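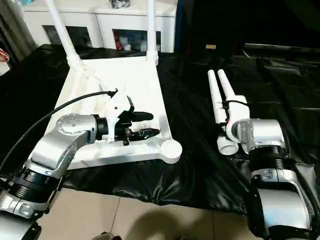 Four chairs, one Saturday, and a change of plan

2 December 2015

I moved into the apartment on Nomell Street in September with a bed, a desk and one folding stool. For the first few weeks I ate standing at the counter. Since then I have been buying furniture slowly, mostly the kind that comes flat in a box, and I want to write down what I spent and what I would do differently.

The budget for the whole place was 1,000 dollars. I picked that number before I had priced anything. The bed and desk came with me, so it only had to cover a table, chairs, a bookcase, a lamp or two and something to sit on in the front room.

The table was first. I wanted the Lilum, which seats six, and measured the kitchen twice to convince myself it would fit. It fits if you never open the oven. I got the smaller one, the Obi, and it seats four if two of them like each other. It took me an hour and a half to put together, including the twenty minutes I spent taking one side off again. The instructions show the long rail facing in, but the drawing is so small that in and out look the same. If you have this table, the side with two holes goes toward the middle.

Chairs took longer to decide on. I had an idea that I would find old wooden ones and refinish them, and I did buy one from a yard sale for 13 dollars. It is still in the hall closet with half the paint off. I may get back to it in the spring. In the meantime people need to sit down, so I bought four cheap ones and put them together in one afternoon.

The first one went slowly and the other three went fast. A few notes on that:

Leave every screw a little loose until all of them are in. I tightened as I went on the first chair and the last leg wouldn't line up.

Work on the floor, on something you don't mind scratching. I used an old blanket, and small parts get lost in a blanket. A flat sheet of cardboard would have been better.

Check it on a level floor before you do the final tightening. My kitchen floor slopes toward the window, and I spent a while trying to fix a wobble that wasn't in the chair.

The bookcase was the expensive part. I went over what I had planned and bought the Fadow, the tall one, after reading too many reviews of the short one. It needs to be fixed to the wall. Mine is plaster and the anchors in the box were for drywall, so that meant a trip to the hardware store and another trip the next morning for a bigger drill bit. It's solid now. The books filled it on the first day, and there are still two boxes under the desk.

So far I have spent 480 dollars on the table, the chairs and the bookcase, and 57 on tools and hardware, counting the drill bit and a proper set of hex keys. I should have bought the hex keys first. The little ones that come in the box are fine for a few screws, and then your hand hurts.

What's left has to cover the front room. I don't want to put a couch together and I'm not sure I can get one up the stairs, which turn twice. I've been looking at armchairs. A secondhand place across town delivers for free on weekdays, but I'm at work on weekdays, so that needs some arranging.

The lamps can wait. I have a clip-on one from college that works if I clamp it to the bookcase, and the overhead light is not as bad as I thought once I changed the bulb. Next I need to measure the stairs.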